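Stadulex 4 review: block perception and grasp planning
Reviewed by Shagufta Sandhu

Stadulex takes images from one or more calibrated cameras, finds objects on a flat surface and passes a ranked list of grasps to your own controller. I moved to version 4 in February after two years on Vestalard, and have used it mostly for stacking and unstacking small wooden parts.

Installation took 54 minutes, and a good part of that went on the camera driver. The calibration wizard is much better than the old one. It shows the error for each view as you go, so you can throw out a bad one and carry on. You still have to edit the tool offset by hand in a text file, and the manual gives the axes in a different order from the file. I lost an afternoon to that.

Detection is good on separate objects. On my logged set of 1,118 grasp requests, 892 came back with a plan I was happy to run. Most of the rest were stacks, where Stadulex tends to merge two touching parts of the same colour into one. Lowering the split threshold helps, but then the wood grain starts to produce false edges.

The planner is quick and the paths are sensible. I do wish you could mark a region as no-go from the viewer - at the moment it has to be typed in as corner points. The replay tool is the best thing in the package. You can load a failed run, change one setting and see what the planner would have done.

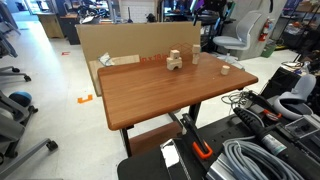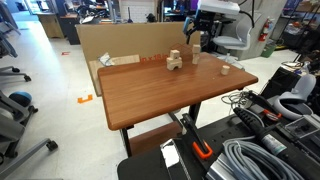
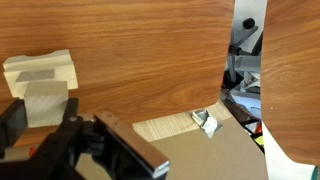
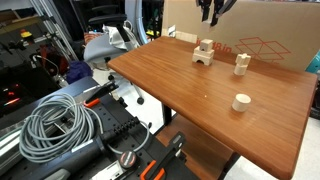 Support relations are the main new feature in version 4, and they are only half finished. The software is meant to work out which part is resting on which, then refuse to pull out the lower one. With something like the arch in the first picture, which has a small cube on top, it needs to put the cube first in the list. Mine did so when the two were split properly, and offered a grasp on the arch when they were not. A lone cylinder like the one nearer the front gave no trouble.

The licence covers one arm and any number of cameras. Export to Jurkari format works, but the grasp scores are dropped. I would buy it again for single parts and wait for the next release if your work is mainly stacks.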